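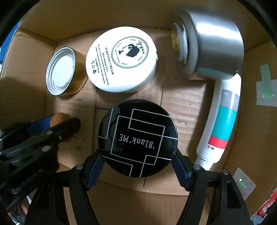 How to Sort and Box Cosmetic Containers for Storage

Creams, jars and tubes are awkward to store because their shapes do not stack. A single cardboard box works well for a household's overflow, provided the containers are checked, closed and labeled before they go in. The method below covers one box and needs no dividers.

What you need

One corrugated cardboard box with a flat floor
Packing tape
A damp cloth and a dry cloth
Small adhesive labels
A permanent marker
A small spatula or cotton swabs

A used box is fine. Check the bottom seam first and tape it again if it gives when pressed. Old tape on the walls can stay where it is; pulling it off tends to lift the paper layer.

Step 1. Empty the shelf

Put everything in the box without sorting. Work on a table at a comfortable height and keep lids with their jars where possible. A lid that has come off goes in too.

Step 2. Match lids to jars

Set each loose lid on its jar and turn it counterclockwise until the thread drops, then clockwise to close. If it binds after a quarter turn, it belongs to another jar. Branded lids are easy to place by their printing. Plain gold or silver ones have to be tried by hand.

A jar left without a lid should be discarded or, if it is empty, washed and kept for other uses.

Step 3. Check the contents

Look for the open-jar symbol on the label. The number followed by M is the number of months the product is meant to be used after opening; 6M is six months. Discard anything past that period, and anything that has separated, changed color or developed an odor.

Scrape small remnants of cream into the trash with the spatula. Do not rinse them down the sink. Wipe the threads clean, or the lid will not seat properly.

Step 4. Label

Write the month of opening on the base of each jar and near the crimp of each tube. For a product first used in November, "Nov" and the year are enough. Keep labels off curved shoulders, where they peel.

Step 5. Pack

Heavy jars go flat on the floor of the box, lids up. Tall cylinders stand in the corners if the box is deep enough; otherwise lay them along the longest wall. Tubes go in last, caps down, in the remaining gaps. Leave 2 inches clear below the flaps.

Fold the flaps closed without taping them if the box will be opened often. Mark one end with the contents and store it away from radiators and direct sun.

Last updated August 11, 2024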